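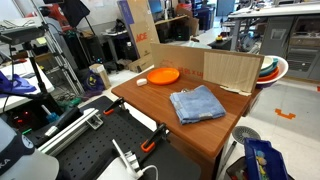

Half past eight. Read through the new bench rules before anyone else was in. Version three now, and still longer than I wanted. Sengar asked us for one page that can be pinned up and we have four. I cut the paragraph on footwear because the building rules cover it already, and moved the paragraph on who may clear a fault nearer the top.

Main job for the day was the cloth task, done strictly by the sheet, to find out where the sheet is wrong. I have written most of these rules sitting at a desk and I don't trust them until I've had to follow them with my hands full.

First thing the sheet asks for is a check of everything fixed to the table. I went over each clamp by hand. The rule says "clamps tight", and I stood there wondering what that means to somebody in their first week. Changed it to "does not move when pushed with the flat of the hand". Still vague but at least you can do it.

Then the table itself. The rule says nothing goes on the top except the items on the task card. The card for this one lists the cloth and the plate, with the bowls allowed at the edge. It makes no mention of the little white block, or of the board propped up at the back, so by the letter of it I ought to have stopped before I began. I added a line to the card for "fixed or standing items" and carried on. Valstead do theirs with a printed outline of each object on the table. I can see the point, but we change tasks too often for it.

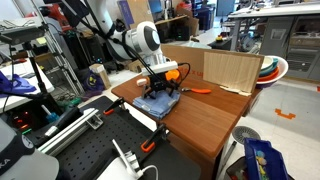

Hand tools

Rule 13 is the one I expect arguments over. No hand tool on the table while the arm has power. I want it kept short and with no exceptions, because the old version had three exceptions and people remembered those and forgot the rule. The orange-handled one is the worst offender. It is always wanted for a minute and then it stays where it was put down. I've proposed a marked place for it on the long bench, and a box on the start sheet to say it's there. One more box, I know.

Also wrote that whoever presses start must be the one who last looked at the table. At present one person looks and another presses. At Tunow they make both people sign, which seems heavy for a towel.

Ate lunch at the desk and went through the log from June. There are 543 runs in it and 358 have the start sheet filled in properly. The rest have a tick at the top and nothing under it, or no sheet at all. That is worse than I'd told Sengar, so I wrote to them and corrected it. The good months are the ones with the shorter sheet. I don't think I can ignore that, and it makes me want to take out two of the boxes I put in this morning.

Afternoon was the section on things handled by the gripper. The draft only said "items must be in good condition", and our own towel has duct tape on it and a frayed hem. Is that good condition? For drying a cup, I'd say yes. For a test that somebody else is meant to repeat, I'm less sure, as tape won't fold or slide the way the cloth does.
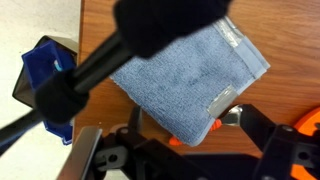 So I rewrote it to say that any repair or marking on an item has to be noted on the card, with where it is, and that a loose thread long enough to catch in a finger joint gets trimmed before the run. I put no length on it. Vekora's guide gives a figure for thread but theirs is for sewing work, and I didn't want to copy a number I can't defend.

Same section, next paragraph: nothing to be left underneath an item unless the task calls for it. A person lifting the towel would notice straight away. The arm just closes on whatever it gets. I put "lift and look" as the wording.

Then the part on pressing. Where the hand comes down on something soft, the card should state how far and who set that value. I had it as "a suitable force" before, and that could mean anything. Left a blank for the figure and a second blank for initials.

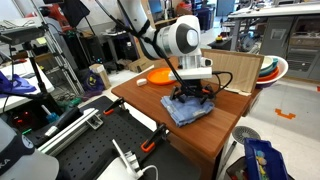
To do

Get the four pages down to two. Ask for the fault paragraph to be checked by somebody who has never used the bench.

Floor tape: rule says stand behind it, but doesn't say which side is behind. Fix.

Order over 200 start sheets, shorter version, once Sengar agree the wording.

Find out whether the bowls need their own card.

Left at ten to six.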